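The purple pack and the beige table

2nd May
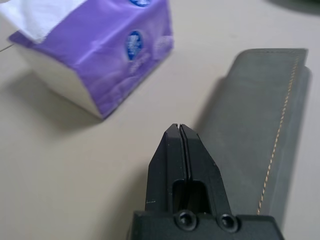

Tissues on the table, top left, where I can reach them.

So I've been sneezing since February. I keep telling people it's a cold and they keep nodding at me politely, because a cold that lasts this long is an allergy and everyone in my family has it except, apparently, me. My mother had it, my brother has it, and both of them have been buying tissues in bulk for as long as I can remember. I gave in this spring. I own tissues now. I own a LOT of tissues!

I used to be a box person. You buy the cube with the flowers on it, you put it on the windowsill, you forget about it until somebody cries at a movie. The trouble with the box is that it never travels. It lived in the living room and I sneezed in the kitchen, and then I was using paper towels, and if you've ever had a raw nose you know how that ends. So I switched to soft packs. The one I've got out on the table at the moment is purple and white, and I'm fonder of the purple than a grown woman should be. I can spot it from the doorway, even before I've found my glasses.

The table is the other thing I wanted to write about. It's a pale beige top I bought from Lapointe, the secondhand furniture place over on the Rosidside end of town, and I paid 70 dollars for it after a very small amount of haggling (I said 60, he said 70, I said okay). I'd been looking at a new one for 300 and feeling sick about it. My old table was nearly black and showed every crumb, every ring, every bit of dust that ever floated past. Beige is so forgiving. I could go days without wiping it, and I'm not going to tell you how many.

When I brought it home I made myself a rule, and the rule was that things don't live on the table. Mail goes in the tray by the door. Keys on the hook. The library books go on the stairs so I trip on them and remember to return them - it works better than you'd think. I've tried this rule with every table I've ever had and it usually lasts until the first electricity bill.

The tissues are my one exception. I did try keeping them in a drawer like a tidy person. The drawer sticks. By the time I'd yanked it open I'd already sneezed twice and pulled half the pot holders onto the floor. Then I tried the shelf over the sink, and the pack slid off into the dishwater, and that was the end of a whole new pack. So the table it is, up in the corner where I don't put my elbow.

My neighbor Volodymyr Levchenko came by for coffee last week and told me I should get one of those covers for them. His wife sews them out of leftover curtain fabric, with a little slit down the middle. He was very sincere about it and I said yes please, so I suppose I'm getting one. I do worry it'll hide the purple. Maybe I'll ask if she has anything in purple!

A couple of you asked in the comments what I finally used to clean the table when I got it home, as it had a sticky patch from an old price label. Warm water and dish soap, a soft cloth, and then a dab of cooking oil on the label gunk, left on while I had lunch. Wipe, soap again, dry it off. I wouldn't go near it with the scrubby side of a sponge. I did that to a dresser once and I still look at the scratches every time I get socks out.

Next up is the sticking drawer. My brother says to rub a candle along the runners, and I've got 17 half-burned candles in a bag in the hall closet, so I may as well start there. If anybody's tried it, let me know whether it lasts, and whether the scented kind makes your pot holders smell like vanilla.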